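Flokisov Two-Arm Bench Kit
Set-up guide, section 3: The block task, and what to expect at home

3.1 Before you begin

Many owners buy the kit hoping to have it clear a table or put away shopping. It can't do those jobs yet. It can be taught to pick up, move and set down small, firm items on a flat surface, and a household chore is built from many such moves. Start with the blocks. Do not go on to cups, cutlery or cloths until you have finished this section.

You will need a plain white table, coloured blocks and a roll of black tape. Allow 54 minutes for the first session.

CAUTION: Keep hands, hair and sleeves out of the work area whenever the arms have power.

3.2 Marking the table and setting the first grip

1. Wipe the table and let it dry. Old scuffs may be left alone.

2. Stick down a piece of tape as the target. It need not be cut neatly; torn edges are fine provided the tape lies flat.

3. Put the blocks within reach of both arms, with bare table between them.

4. Select SLOW and bring one finger up to the red block until it touches. Check the contact on the wrist view.

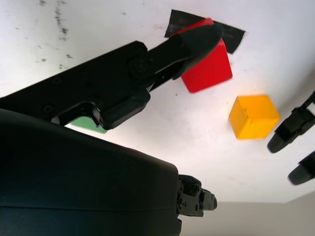 Fig. 3-1. Fingertip against the red block, with the tape target on the table and the yellow block standing clear.

5. If the block slides away, lower the closing speed by 2 steps and try again.

Note: The wrist view is close and partly blocked by the gripper. A block may be hidden from one wrist and in plain sight from the other. Use both views before deciding that a block is missing.

3.3 Checking the space between the arms

6. Move the arms towards each other at the slowest speed. Stop when the second fingertip comes into the wrist view of the first.

7. Look at the pad on each fingertip. Small chips at the end do not affect the block task. Replace a pad that has come loose or has split along its length.

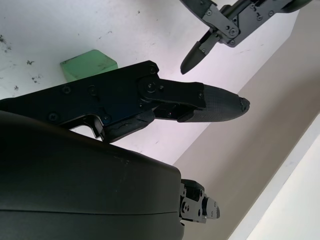 Fig. 3-2. Wrist view with the other arm's fingertip above the table and the green block behind the finger plates.

8. Save this position as NEAR LIMIT. The arms will slow down whenever they reach it.

CAUTION: Repeat steps 6 to 8 if you move the table, even slightly.

3.4 Changing to hands

The Cidell hand set is sold separately. Hands can hold a block from more than one side, but they take longer to set up and are slower to close. In our Bronatley workshop we allow 19 practice runs with hands before judging the result.

9. Switch off, fit both hands and run the cables so that they hang freely. Switch on and wait for the ready tone.

10. Teach one hand at a time. Keep the other upright and open beside its block while the first takes hold, then check the grip on the head view.
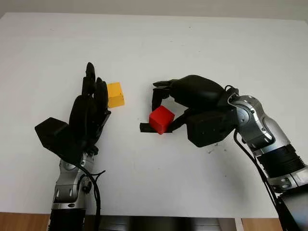 3.5 Moving on to chores

Try a new item only when the block task has run 3 times in a row without help. Suitable first items are dry, light and unbreakable, such as a sponge or an empty plastic tub. Expect almost every new item to need fresh teaching.

The following are not supported in this version:

- Washing up, or any work near water
- Folding clothes
- Glass, knives and hot pans
- Running while the room is empty

Small shops ask whether the kit can pack orders. It can place like items in an open tray if they arrive in the same spot each time. Mixed orders still need a person.

Flokisov Support, Bronatley | Contact us | © Flokisov. All rights reserved. | Back to top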